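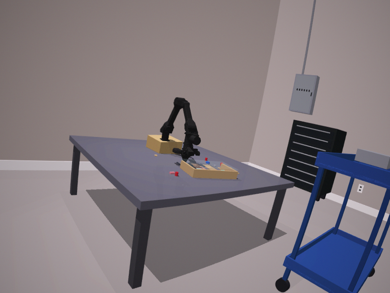 Mesa gris oscuro con bandeja baja de paredes claras. Recreación por ordenador.

LISTA DE REVISIÓN — ALMACÉN GOLMONT, PLANTA BAJA
Revisa: Latifa Ait Brahim
Acompaña: Junhao Jin
Mes: agosto

1. Salidas de emergencia despejadas
Conforme, con reservas. La puerta norte abre bien. La del patio también, pero había marcas recientes de palés en el suelo, justo delante. Me dicen que llevan meses sin dejar nada ahí. Las marcas no parecen de hace meses.

2. Extintores
No conforme. Los 20 figuran en el plano; 4 no tienen la etiqueta de revisión legible. El registro los da todos por revisados el mismo día y con la misma letra. Pido el parte original de Bandara, no una copia del resumen.

3. Alumbrado de emergencia
Conforme. Probado cortando el circuito. El tramo de la escalera tarda en encender, pero enciende.

4. Estanterías
No conforme. Placa de carga en la fila C: 300 kg por nivel. Nadie supo decirme cuánto pesa lo que hay puesto. «Siempre ha aguantado» no es un dato. Vaciar el nivel superior hasta que se pese. Falta un pasador en el segundo larguero.

5. Mesas y superficies de trabajo
Conforme. Bordes sin astillas, patas niveladas. Las bandejas deben quedar dentro del tablero, sin sobresalir. Eso se cumplía el día de la visita, que estaba anunciada.

6. Productos químicos
Pendiente. El armario estaba cerrado y la llave la tiene Mohcine Sqalli, de turno de noche. Fichas de seguridad: están, salvo la del desengrasante Clerka. La carpeta lleva en la tapa «actualizada» y dentro hay hojas de un producto que ya no se compra.

7. Botiquín
Conforme. Sueros en fecha. Faltan guantes de talla pequeña.

8. Formación
Dudoso. La hoja de firmas está completa, incluida la de Khadija Nasr, que me comentó que ese miércoles libraba. Repetir la sesión y firmar al terminar, no al entrar.

9. Incidencias anteriores
El parte 1264 (gotera sobre el cuadro eléctrico) consta como cerrado. Hay un cubo debajo. Se reabre.

Observaciones
Aicha Benjelloun me pide que el resultado global sea «favorable». No lo pongo. Queda en «favorable condicionado» si se corrigen los puntos 2 y 4 antes de la próxima visita, y esta vez prefiero venir sin avisar. La oferta de Bornach para cambiar las señales luminosas puede esperar: las actuales se ven, y el dinero hace más falta en el tejado.

Copia a mantenimiento y a turno de noche.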